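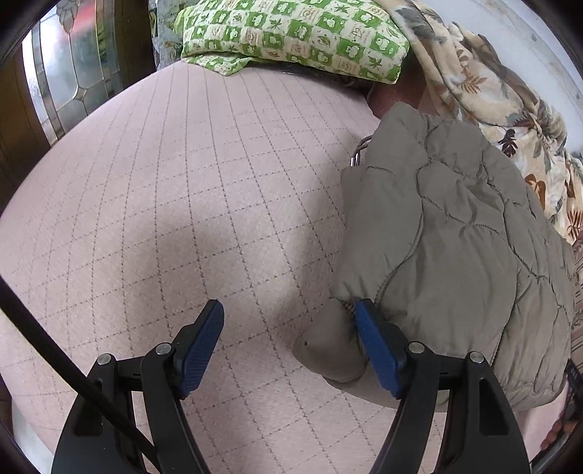 When should a demonstration with a hand-held gripper count as finished? It should count as finished when the item has reached the end state written in the task sheet and the operator has let go of it.

That rule is the heart of section 4 of the Ferkier guidelines, and we were delighted by how much it settled. Before we adopted it, operators at our two sites, Urnano and Ernham, each had their own idea of a tidy ending, and bulky soft items brought out the differences best. Figure 3 shows the gripper, with its blue finger pads, at work among padded and patterned textiles in one home. Fabric of this sort has no single correct shape, so the task sheet has to name an end state that two people would judge the same way.

We drafted the sheets in May and tried them on 224 demonstrations. Of these, 152 were accepted by both checkers at the first pass. The remainder went back 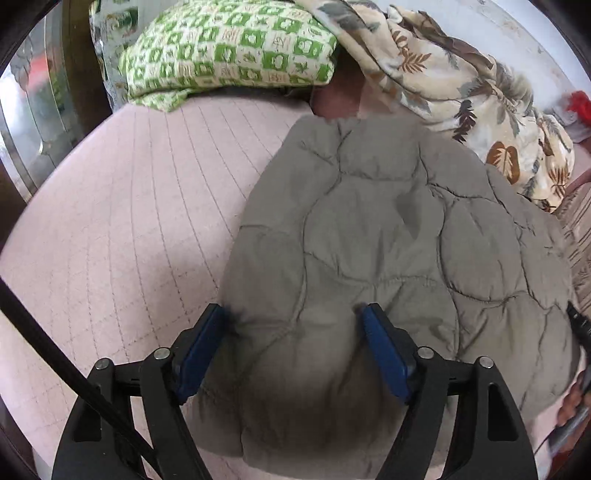 to the site with a short note saying which line of the sheet had been missed. We recommend this practice warmly! It is cheap, and operators told us the notes were the most useful training they had. Three further rules came out of the exchange: keep fingers clear of the linkage while the jaws are moving, route the cable before the first grasp, and never restart a failed attempt under the same record number. A failed attempt is good data if it is labelled as one. 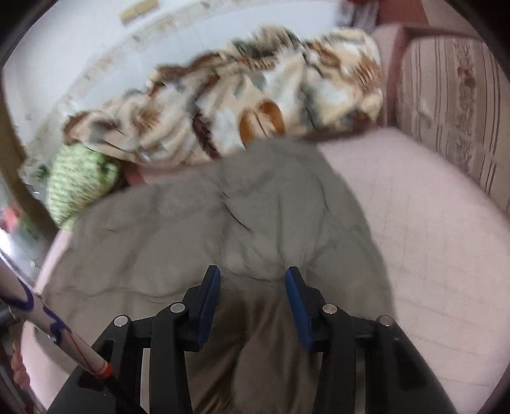 One operator at Ernham objected that a fixed end state rewards neatness over natural handling, and asked for a wider tolerance on large items. We think the point is a fair one. The revised sheet now allows any fold direction, and the Sundaram checklist (Appendix B) has been changed to match.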